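The glass of water by the bed
Features / Home

I have been thinking about pouring water far more than any grown woman should. It started in October, when my neighbour Gwion Ruddock came round for supper, watched me slosh half a bottle over the tablecloth and said, very kindly, that I poured like somebody putting out a fire. Gwion spent 18 years waiting tables in hotels along the coast, so he is allowed to say these things. I was a bit stung all the same! I'd been pouring drinks since I was tall enough to reach the worktop and it had never crossed my mind that there was a way to do it.

So I asked him to show me. He cleared everything off my kitchen table, flowers, post, the lot, and put down one tumbler and one bottle. "Now look at what you've got," he said, and made me stand there looking at it like a lemon for what felt like ages.

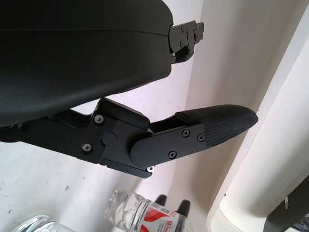 His first lesson was all about the bottle. I'm a neck-grabber, always have been, and a thin plastic water bottle held by the neck swings about like a bell. Gwion wanted my hand round the middle, over the label, firm enough to hold it and soft enough that the sides didn't buckle. Squeeze a full one with the cap off and you'll know about it (I did, and so did my slippers). He also had me loosen the cap with the bottle standing on the table. I'd always done it in mid-air, up against my chest, which explains the state of several good jumpers.

Then there's the tilt. You bring the bottle almost level, with the neck just over the rim, and let the water come at its own pace. Go too steep and you get that glugging, where air fights its way in and the water leaps out in lumps. I practised at the sink, then over a tray, and by the end of the evening I could do 13 in a row without a drip. I was ridiculously proud and rang my sister.

After that I became a terrible bore and started asking everyone I met how they poured. Rajitha Barua, who I know from choir, is a night nurse, and she fills a lot of tumblers for people who can't easily fill their own.
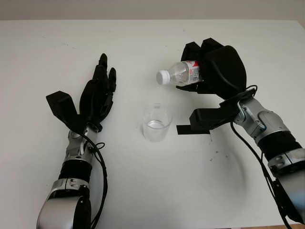
Issue 40 | Page 20

She never fills them up. A shallow drink, an inch or less, and then another one when that's gone. A full glass is heavy, she says, and it's frightening if your hands shake, so people leave it alone and go thirsty. She likes a short, straight-sided tumbler that sits flat, and she puts it down on a bare bit of table well in from the edge, with the bottle off to one side where a sleeve won't catch it. I went home and looked at my own bedside table, where the water lives on top of three paperbacks next to a lamp with a trailing flex, and felt quite ashamed.

My uncle's old friend Ettore Pace has had trouble with his grip for years and he was wonderfully blunt when I asked him. Stemmed glasses went to the charity shop long ago. He bought a set of Girnex tumblers because they were cheap and plain, then a bottle rest from Wireck that he used twice and now keeps pegs in. What he does these days is stand the glass on a damp cloth and pour with both elbows on the table. Manners be blowed!

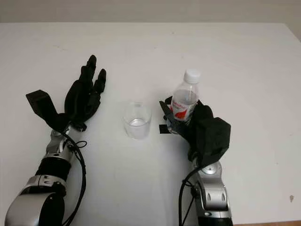 Should you hold the glass while you pour into it?
Leave it standing on the table if you can, with your free hand open beside it, ready to steady it. Only pick it up once the bottle is back down.

I did put that one to Gwion, by the way, and he pulled a face and told me a long story about a wedding, a tray and a bishop that I can't repeat here. But he came round to it. In a dining room you're leaning over people's shoulders, and at home you've got the table to yourself and can take your time.

The other thing I've changed is the table. I used to have a patterned oilcloth on it, a lovely busy thing with lemons, and clear water in a clear glass just vanished against it. I was forever knocking into tumblers I hadn't seen. Now I've got a plain white top and I can see the rim, the water line and every splash I make. It does show the crumbs, mind you.
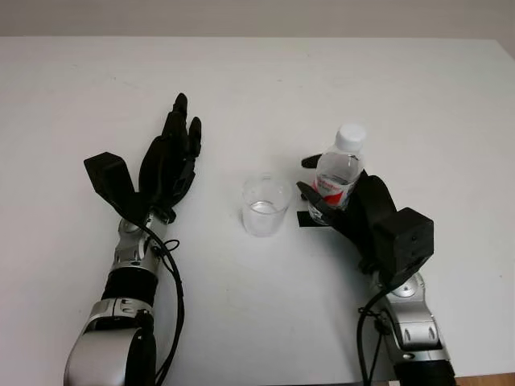

Glass or plastic is where my friends fall out. Senthil Nadar won't drink water from plastic if there's anything else in the house, and brought his own glass to my last picnic wrapped in a sock. I'm on the other side, at least upstairs. A clear plastic cup bounces, and I've stopped lying awake wondering what I'll tread on. Its one fault is that it weighs nothing, so with only a drop in the bottom it'll skid away if you so much as brush it with the bottle. Pour straight down the middle and keep the neck from touching the rim.

As for the bottles, I refill mine twice and then they go in the recycling with the caps on, as our council asks. I've been eyeing up a proper carafe for Christmas. Gwion has offered to come and teach me how to use it, and says to have towels ready.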